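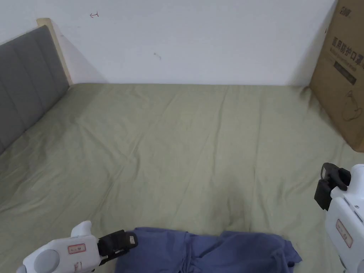

Fitted sheets and how to keep the blessed things on, then. I've read the whole thread twice with a cup of tea, and I think Till is half right. Ours is the sage green one I mentioned last month, and it lies beautifully flat up by the wall and then goes to pieces nearer the front, all long slanting creases and a dip in the middle where the cloth sinks. I can pull it tight in the morning and feel very pleased with myself, and then I sit on it to put my socks on and that's that! The cardboard box of masks leaning on the wall is off to my sister's as soon as I can get a lift over to Hivthorpe, and the blue thing needs hanging up.

On 8 May 2023, Till Engelhardt wrote:
> Dear all,
> I still say the trouble is depth and not elastic. Measure the
> mattress at the corner, add the topper if you have one, and
> then buy the next size up. We did this with the Basska sheets
> and have had no bother with them. Has anyone tried the straps
> that clip on underneath? Fanni says they ping off.
> Till

Till, I did measure, and I did buy the deeper one, and it stays on at the corners all right (so thank you for that). What it doesn't do is stay smooth, because now there's more cloth than mattress and the spare has to go somewhere. I had the straps too, a set of 4 from the market. Fanni is quite right, they ping. I found one in a slipper.

What has helped a bit is making the bed from the headboard end first. I used to start at the foot because it's easier to get at, but our headboard is one of those grey padded ones with the upright channels and it sits close, so if you leave that end till last you're poking the sheet down with your fingertips and swearing. Do the top two corners, then walk it down, then smooth from the middle out with your forearm. Azlan told me the forearm bit and I laughed at him, but I do it now.

Washing - I'm doing ours at 40 and taking it out while it's still a little damp. Cosimo, you asked if anyone irons theirs. I did once, for visitors, and never again.

Does anybody know a good way of getting a smudge off a plain white wall without leaving a shiny patch? There's a small dark one just above the bed, and a tiny red arrow further along that somebody drew on. I'd rather not repaint for the sake of those two.

Love to all, and Raffaele, I still have your pillowcases.

Previous message | Next message | Thread index | Search | Unsubscribe

Recent on this list
Re: Vitale duvet covers, buttons or poppers?
Airing cupboard shelves, how far apart
Re: Re: Wiltano pillows gone flat
Moths again
Spare single mattress, Hivthorpe, collect only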